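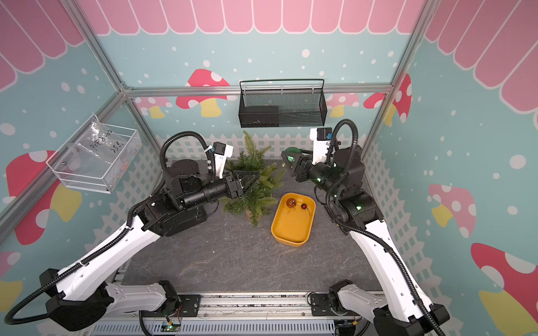
Moving to Watville with too many plants

When I moved to Watville I had one suitcase of clothes and four boxes of plants. The man who drove the van asked me if I was opening a shop. I said no, and he looked at me in the mirror for a while.

I have lived in this country for six years now, but always in the south, where my flat had big windows and dry radiators. Watville is different. The houses are narrow, the streets go up and down, and the light comes late in the morning and leaves early. I knew this before I came, but I had only thought about what it would mean for me. I had not thought what it would mean for a fern.

So this post is for people who are going to move house with plants, or who have already done it and are now looking at yellow leaves and feeling guilty.

The week before

I stopped watering four days before the van came. A pot with wet soil is heavy, and it also makes a brown soup in the bottom of a box. For the small ones I put a ring of newspaper on top of the soil and pushed it down a little with my fingers. In my language we have a word for the paper you use like this, but I did not find the English one. Maybe there is none.

The tall ones I tied with an old scarf, very loosely, from the bottom to the top. I broke only two stems, both from the same begonia, and both by closing a car door, so the scarf was not guilty.

One mistake I made was to cut everything back "to save space". I was nervous and I had scissors in my hand. A plant which is going to change its home needs its leaves. If I do it again, I will leave the scissors in a box with the kitchen things, closed with a lot of tape.

The first Sunday

I arrived late in the evening and put all the pots in the bath, without light, because the bathroom was the only room with a clean floor. They stayed there for one night. On Sunday I walked through the flat every two hours and looked at where the sun was. My neighbour could see me from the stairs and I think she thought I had lost something.

I made a small map with a pencil. The kitchen gets sun until the middle of the morning. The bedroom gets almost nothing. The front room gets a soft light for most of the day, and a short strip of strong sun in the late afternoon, which comes between two chimneys on the other side of the road and moves over the wall like a slow clock.

I still have this map on the fridge. It was correct for May and wrong by autumn, when the strip of sun stopped coming. Nothing in my books had prepared me for the chimneys.

What happened to the leaves

For the first weeks everything dropped leaves. The fig dropped the most, more than 30, and I picked them up each morning before coffee. I was sure I was killing it. I gave it more water, then I was afraid and gave it less, then I moved it to the kitchen, then back. Poor fig.

Then I asked at Agyeman, the garden shop behind the station, and the woman there asked me how many times I had moved it since I came. I told her the truth. She told me to choose a place and leave the plant alone until it had made one new leaf. She would not sell me any fertiliser. I tried to buy it anyway and she put it back on the shelf.

The new leaf came. It was small and a bit crooked. I will not say how many people I sent a photograph of it.

The pots

My old pots were plastic, and they had been fine in the dry flat. Here the soil stayed wet for so long that I had little flies, the black ones which do not bite but always want to sit on your glass. I changed half of the plants into clay pots from the Josemlow market, which is held in a car park and sells mostly tools and phone covers, but there is one table with clay pots at the far end. They are not all straight. One of mine leans so much that I put a folded ticket under it.

Clay is better for me because I water too much. A friend has the opposite problem, she forgets, and for her I would say plastic. I think the advice in magazines is often written for some person in the middle who does not exist.

With the flies it took longer. I let the top of the soil get really dry, I put a layer of coarse sand, and I bought the yellow sticky cards from Clarkis, which are very ugly and work quite well. I caught a good number of flies and also, twice, my own sleeve.

About tap water

In my old place the water left white marks on everything. Watville water is soft, and the kettle is clean inside like on the first day. I did not expect that the plants would care. The one with thin striped leaves, whose name I always write wrongly so I will not write it here, had brown tips for years and I thought this was simply how it looked. The new leaves have no brown tips. I cut the old tips off with nail scissors one evening while listening to the radio, and it was a very pleasant hour.

What I gave away

Not everything was happy. The two cactuses did not like the bedroom and there was no more space in the kitchen, because I also need to cook. I gave them to the neighbour from the stairs, who has the flat above and a real balcony. She now knocks on my door to tell me how they are. One of them is making something which is either a flower or a second cactus. We are waiting.

In return she gave me a cutting of mint in a jam jar and warned me never to plant it together with anything else. I planted it together with the parsley. There is no more parsley.

If you have a north window and something that grows well in it, please write to me in the comments. The bedroom is still empty and I have one clay pot left, the one that leans.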